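## Trucos de enchufes, cables y regletas que me traje de una jornada de puertas abiertas

Fui a Vernside un domingo de mayo con la intención de ver robots y de merendar gratis. La merienda se acabó pronto. Los robots, en cambio, siguieron toda la tarde haciendo lo que yo hago en casa -- enchufar, desenchufar, apartar un cable -- pero sin decir palabrotas.

La demostración la llevaba Meifang Cheng, que lleva 4 años peleándose con tareas domésticas que a cualquiera le salen sin pensar. Para enseñar a la máquina a conectar un cargador le hicieron falta 181 intentos grabados a mano, con una persona moviendo la pinza. Mi cuñado necesita más, pero él no viene con documentación.

Apunté lo que me servía para casa, en el reverso del folleto.

**Despeja antes de empezar.** En Vernside dejan sobre la mesa lo justo para la tarea. Yo tenía la regleta detrás del microondas, entre un paquete de arroz y las facturas, y me quejaba de no encontrar el agujero.

**Agarra la clavija por el cuerpo.** Del cable no se tira nunca. Se lo repitieron al público tres veces, mirando a los adultos.

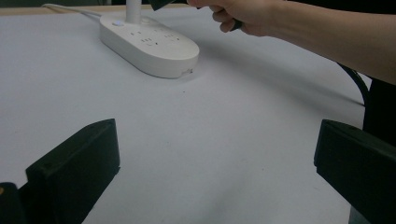
**Primero alinea, después empuja.** Cheng insiste en que casi todos los fallos vienen de empujar antes de tiempo. Si la clavija no entra con una presión normal, se retira, se mira y se vuelve a probar. Apretar más fuerte es lo que hacemos en mi familia, y así tenemos los enchufes del pasillo.

**Dale holgura al cable.** Deja 20 centímetros libres entre la regleta y el primer punto de sujeción. Un cable tirante arrastra la regleta en cuanto mueves algo.

**Etiqueta las clavijas.** Un trozo de cinta y un rotulador. Desde que lo hice no he vuelto a apagar el rúter para planchar.

**No encadenes regletas.** Una detrás de otra, jamás. Y la estufa, directa a la pared.

**Limpia con todo desconectado.** Paño seco, y el polvo de las ranuras con aspirador y boquilla de cepillo. El soplido con la boca solo sirve para que el polvo te llegue a los ojos.

Al final pregunté si alguno de aquellos brazos podía venir a ordenar el cajón de los cargadores. Me dijeron que esa tarea la tienen apuntada para más adelante, con cara de no querer dar fecha. Mientras tanto, lo he resuelto con bolsas de congelar, una por cargador, y el nombre del aparato escrito por fuera. Me sobran dos cargadores que no son de nada. Los guardo, claro.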